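Zindcombe manipulation software, progress report for April
Work package: control and perception for thin flexible materials

Status

The control stack now runs end to end on the right hand. The planner, the wrist-camera perception node and the finger controllers share one clock, and the timing faults listed in the last report are closed. Two items have slipped: the contact estimator and the replay tool. Both are covered below. Spending is in line with the plan.

Control

The finger controllers were moved from position targets to a mixed mode. Each finger tracks position until the estimated load passes a threshold, then holds load. Switching between the two modes caused chatter in early builds. A hold time of 30 ms after each switch removed it on the bench. The thumb has its own threshold, as it closes against two fingers in most of the grasps we use.

The motion planner is still Bondo, with our own cost terms added. Plans that bring the fingertips in low over the table are now preferred to plans that come down from above. Planning time rose slightly as a result and remains within budget.

Perception

The edge detector was trained again with 600 more labeled images from the wrist camera. White material on light wood is handled well when the edge casts a shadow. Flat edges under diffuse light are still missed too often, and the detector tends to report a fold as a second edge. We have added a check that rejects any edge pair closer together than 6 mm. It is crude and will be replaced.

The hand hides part of its own work area during the final approach. The perception node now masks the fingers using the joint readings and keeps the last good edge estimate until the fingertips clear it.
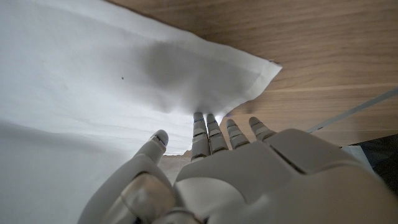 Contact estimation depends on that mask. When the joint readings lag the image, the mask is drawn in the wrong place and a fingertip can be taken for part of the sheet. The lag is now measured at startup and corrected. Drift over long sessions is not corrected yet.

Tooling

Logs are written in the Zometov format, and older logs have been converted. The replay tool reads them but cannot yet step through camera and joint data together. This is the main cause of the slip. Dehghan has supplied a patched reader, which is under test.

Open issues

The issue tracker holds 11 open items for this work package. The most serious is a rare stall in the load controller after an aborted grasp.

Next period

Finish the contact estimator, release the replay tool internally, and fix the stall. No change to the budget is requested. The delivery date for the estimator moves back by one month.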